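Workshop & Shed > Electrical bits > Boxes & enclosures

Bestley grey junction box, medium

I've been selling these since we opened the shop in Govomthorpe, and if I had to pick one thing off the shelves to recommend to anybody kitting out a shed or a garage, it'd be this. It's a plain light grey plastic box with rounded corners and knockouts for your cables. You put your joins inside it, you screw the lid on, you forget about it for years. Lovely!

I should say I'm a shopkeeper and an amateur, so if you're touching anything on the house wiring, please get a proper electrician in. Ye-ji Seo does most of the work round our way and she buys her boxes here, so you can ask her what she thinks of them (she has opinions about the lids, which I'll come to).

What I like best is the room inside. The small Bestley is fine for a simple join, but as soon as you've got three cables coming in it turns into a wrestling match, and you end up squashing everything down with your thumb and hoping. With the medium you can lay the wires round in a nice loose curve and still see what you're doing. I swapped every box in my own shed over in January and wished I'd gone for these in the first place. 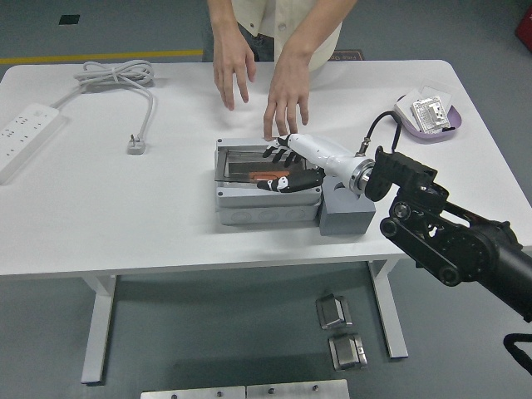
The knockouts come away cleanly if you go gently. I put the tip of a flat screwdriver against the edge and give it one light tap, then work round. Don't lean on it with your full weight – I did that on my very first one and cracked the side. Only take out the ones you need, and tidy the edge with a bit of sandpaper or a craft knife before the gland goes in. Glands are sold separately, and the Yoon ones we stock are a good snug fit.

Now, the lids. Ye-ji reckons the screws supplied are a touch short and swaps them for her own. I've never bothered and mine have stayed put, but we keep little bags of longer ones on the counter, so just ask. If you're ordering online, pop a note in the comments box and I'll add a bag to your parcel for 200p.

We also carry the Perov version, which has a slightly deeper lid and costs a bit more. People who like to use lever connectors tend to go for that one, as they do take up space. For ordinary jobs I'd save your money.

Order code: 648
Price: 275p each, or ask me for a price on a full carton
In stock: 143
Colour: light grey
Supplied with: box, lid, lid screws
Not supplied: glands, connectors, fixing screws

Orders in before lunch normally go out the same afternoon. If you get the wrong size, send it back unused with the knockouts still in and I'll swap it – I can't take them once they've been tapped out, sorry.

Reshma

Contact Reshma Dlamini at the shop | © 2026 Govomthorpe Workshop & Shed | Back to top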